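Search this site Search

Sivham project report: planner and camera fixes, simulated wrist view
Eugeniusz Szewczyk
February build

What I was trying to do. Get the grasp planner (Grama) to stop failing when the target sits behind or inside something see-through. Old version treated any transparent surface as empty space, so the approach path went right through it. Everything is in simulation, no real arm time this term.

Setup. Tronley runs the physics and rendering, Mabuza is my name for the perception node. Camera is on the wrist so the gripper takes up a big part of every view. First job was masking it out. I made the mask by hand from the CAD outline and then grew it by 5 pixels, becuase the edges of the fingers kept showing up as obstacles. Mask is fixed per finger opening. Should be computed from the joint values, didn't get to it.
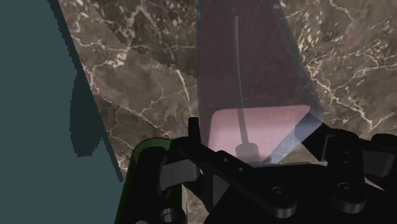
Depth was the next problem. Renderer gives perfect depth, and depending on one flag you get either the transparent surface or whatever is behind it. I now render 2 depth passes, flag on and flag off, and compare. Where they disagree, Mabuza labels the pixel "transparent" and the planner gets both values. Near surface goes in the collision map, far surface goes to the object detector. Simple but slow. Adds 20 ms per cycle on my laptop.

Shadows. Segmentation was picking up hard shadows as objects, low shadow map resolution makes them blocky. Raised it to 2000 and the false detections dropped. Also dropped any segment with no height above the surface. Probably only needed the second one.

Planner changes. Added a retry with a new approach angle if the first path hits the collision map. Before that it just quit with error code and you had to restart the node.

Not done yet:
- mask from joint values
- noise on the depth, its way too clean
- reflections, ignored completly
- timing test with both cameras on

Code is in the group folder under sivham/planner, readme is out of date, use the launch file in the test directory.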